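Plandbridge opens sorting room for donated dry foods

PLANDBRIDGE, Friday – The Starnness Food Partnership has opened a new sorting room at its Clistinstead Road premises, where packeted foods given by local shops and households will be checked and divided before they go out to families across the district.

The room was fitted out during May with the support of Baláž, the wholesale grocer, which met the cost of the tables and shelving and has agreed to supply dry goods for the next two years. It will be used for light items only, chiefly instant noodles, crisps and other snacks. Tins, jars and chilled food will continue to be handled in the main store.

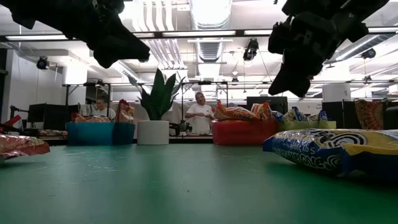

Packets and coloured bins on the green worktop in the new sorting room, Plandbridge.

Sorting at Plandbridge has until now been done on the floor of the main store, between deliveries. The Partnership received up to 3000 packets a month over the winter, and small items were often left until last. A separate room with its own door to the loading yard means that they can be dealt with on the day they arrive.

The method is a simple one. Mixed packets are laid out on the table and placed by kind into bins of different colours, so that anyone coming on shift can see where an item belongs. Each packet is turned over and its date read before it is put away. Goods with less than 14 days remaining are set aside for the Friday lunch club, and torn or opened packets are withdrawn.
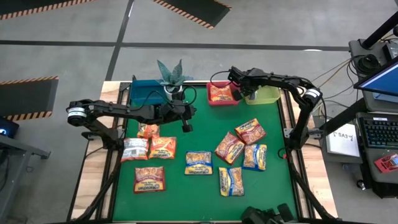

The same colours will be used on the shelf labels in the main store and on the crates sent to the Partnership's two collection points, so that a crate packed at Plandbridge can be emptied at the other end without being sorted a second time. Collection point staff asked for this change last year, when crates of mixed goods were causing long waits at the door.

The Partnership would like to thank Baláž for its support, and the households of Starnness and Clistinstead for their gifts over the past year. Noodles, rice and dried soups remain the items most often requested – single packets are as welcome as full boxes.

Donations may be left at the Clistinstead Road entrance on weekday mornings. Schools and workplaces wishing to arrange a collection are asked to contact the Partnership office in advance.

ENDS

Notes to editors

The Starnness Food Partnership supplies food parcels to households in Starnness, Clistinstead and the surrounding villages. Visits to the sorting room may be arranged through the Partnership office.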